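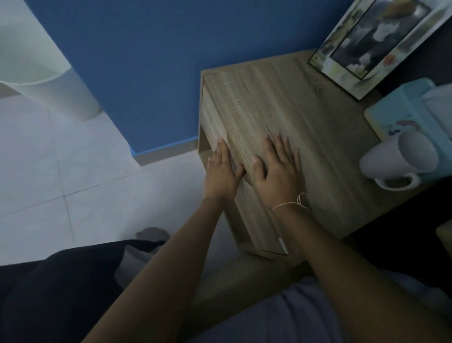

Bedside drawer won't stay shut

Mine creeps open overnight. The shop says all Cakell drawers "settle in". After 11 months? I don't buy it. Any real fix?

Florante Macaraeg
Settle in, my foot. Put a spirit level on top. If it tips forward, pack the front legs with card. Cost me nothing.

Skadbridge
Candle wax on the runners, works every time

Molefe
Wax makes it slide more, so I doubt that helps. Check the runner screws first. 2 of mine were loose.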